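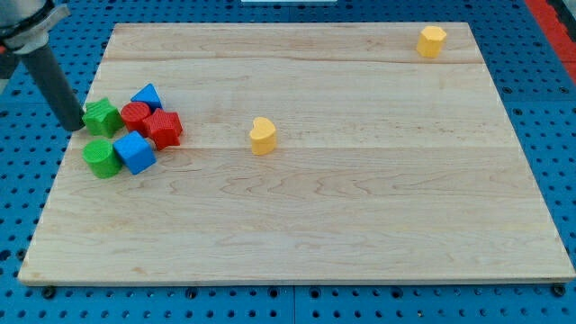 A green star among the toys, on a board of light-colored wood.

I owned 800 toys last spring. I know the number because I had paid my daughter a nickel apiece to count them (she included every marble, and I still think we should have negotiated that first), and when she handed me the total I sat down on the stairs and ate most of a sleeve of crackers.

We have one child. She's nine. She plays with a rope, a flashlight and the cat.

So when a neighbor mentioned that you could borrow toys in our town, the way you borrow books, I drove straight over to Droludard Street to see what she was talking about. The place is called Ludura, and it sits between a tire shop and a dentist, in what used to be a carpet showroom. You can still see the rows where the rolls stood, because the floor is darker there! I'd driven past it twice a week for years and taken it for a daycare.

Keith Nuttall opened it after his own kids grew up and left him with a full basement. He started with two shelves and a notebook. Now he has 2,000 items on the books, and a membership runs 30 dollars a year, which gets you five toys at a time for three weeks. Puzzles count as one toy. So does a train set, if you can carry it, and people have clearly tested that, because there's a handwritten sign by the door about hand trucks.

"The puzzles come back fine," he told me when I asked about missing pieces. "It's the play food. I don't know what people do with the play food. I've lost nine fried eggs."

I spent my first visit wandering around like I was in a museum. There was a marble run I remembered from my cousin's house, and a tin cash register with a drawer that bit me, and a board game called Fodano that had been out of print since before I learned to drive. I borrowed Fodano on the spot. We've now played it maybe a dozen times and none of us understand the part with the bridges, but my husband has gotten weirdly good at it and won't explain how.

What surprised me was how differently my daughter treats a thing she has to give back. Her own stuff goes under the bed and stays there. The borrowed stuff gets a spot on the dresser, and gets played with, hard, for three weeks. She cried a little when the first marble run was due — she wanted to buy it — and by the time we were back in the car she was reading me the instructions for a weaving loom. I'm not going to pretend there's some big lesson there. I behave exactly the same way with library novels, and I have a stack of my own I haven't touched.

There are downsides, and I'd want to know them before I signed up. The good stuff is always out in July. The opening hours are strange, and late afternoon is a zoo. Every toy gets wiped down when it's returned, so the whole building smells like a pool. And if you have a toddler, there will be a scene at the return counter, and the rest of us will look politely at the puzzles while it happens.

I asked Keith whether he takes donations, with my 800 in mind. He does, but he's picky. Nothing that needs a battery nobody sells anymore, nothing with fur, and nothing with a name written on it in marker. He took 20 of ours. I was a bit insulted, to be truthful, and then I saw the pile in his back hallway and understood. The rest I've been handing off to my sister, who has the Ammann place out past the reservoir and three boys under six, and who has started letting my calls go to voicemail.

We're down to about half. The marbles are staying, since I've already paid for them. Fodano has to be back by four tomorrow, and there's a waiting list for it now, so I'm going to have another look at the bridges tonight.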